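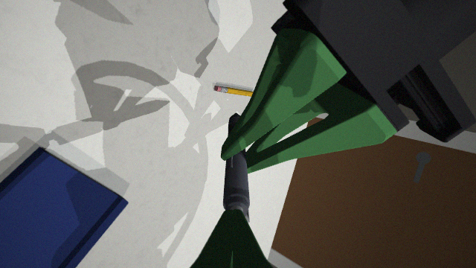 6.2 Setting Up a Tabletop Pick Task in Skallik

Applies to the Dreltavley two-finger gripper package, manual revision 4/17/21. Complete section 6.1 before starting.

1. Open the Skallik workspace and load the Tabletop scene. Wait until the status bar reads Ready.

2. In the Objects tab, select the target. Thin or cylindrical items such as tools and pencils require the Narrow preset.

3. Set the random seed. The default is 3574. Record the value if the run is to be repeated.

4. Set closing force to 20 percent.

5. Jog the gripper until the target is between the fingers. Align the closing direction across the barrel.

6. Click Close. Stop the motion if either finger passes through the tabletop mesh.

7. Save the pose under a new name. Saving to an existing name overwrites it without a prompt.

Note: Shadows are rendered from the scene lights and have no effect on contact. To turn them off, clear Cast Shadows in the View menu.

Note: Neighboring objects remain active during closing and can be displaced.

CAUTION: Do not transfer a simulated pose to a physical arm until the joint limits in section 37 have been checked. Force values do not carry over between the two modes.

If the fingers do not close, see Fault Codes.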